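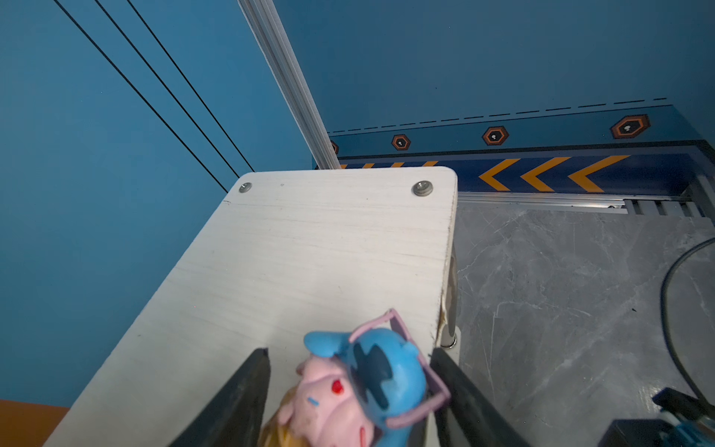 Fig. 1. White board with two screws and a chipped right edge.

Week 3 notes, Materials at Home (room 211)

OK, so last time we got stuck on why a shelf sags, and I promised I'd go slower. Think of the shelf as two skins. Load it with books and the top skin gets squeezed while the bottom one gets stretched. The middle hardly does a thing! That's why a thicker shelf helps so much: double the thickness and it's 8 times as stiff (same width, same span, same stuff).

Span matters just as much, and people always forget it. Cut the span in half and, for the same books per foot, you get way less sag. So try another bracket before you buy a fatter board.

Then there's creep, my favorite. Leave a load on for months and the shelf keeps bending, slowly, even though you never added a book.

For next time: read Shuk-fan Wu's handout on creep and do problems 2 and 3. Bring a ruler, we're measuring the bookcase in the hall.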